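EQUIPMENT CORNER — where the gripper money goes

Quick one this month, quotes are due Wednesday and half of them are still in my inbox.

So. Budget for handheld grippers and the bits that go with them. We asked for two more sets. Stadel came back at $649 a set, Nikari at $856. Looks easy on paper. Except the Stadel price leaves out spare fingers, the calibration plate and shipping, and the Nikari one has fingers and plate in but no case. Please don't forward the bare numbers to anyone yet, we got burned that way with the label printer.

What I need from each bench by the end of the day Tuesday:

Hours of use per week, real ones
Fingers worn out or cracked since January
Which marker plates are scratched enough to loose tracking
Anything you borrowed from another bench and still have (you know who you are)

Foam. Everybody forgets foam. The insert jobs chew through it — sockets get wider, the slots go ragged, and then the part leans and the whole session is junk. Manríquez cuts to our drawing, minimum order 22 blocks. That's more than we want at one go but the shelf space is there and it doesn't go bad. I'm putting it in as consumables, not fixtures, so it comes out of a diffrent line and doesn't eat the gripper money.

Film strips the same. Thin flexible stuff is where the hours are going now, so plan on more strips and fewer of the rigid test pieces.

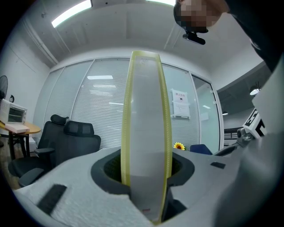 Bivcombe offered a rental, month by month, return any time. Tempting for the summer rush. But rental units come with their own mounts and our head straps won't fit without an adapter, so add that to the price before you get excited. Still waiting on the adapter quote.

If your request isn't in the sheet by Tuesday it goes to next quarter. Sheet is in the usual folder, second tab, please leave the first tab alone.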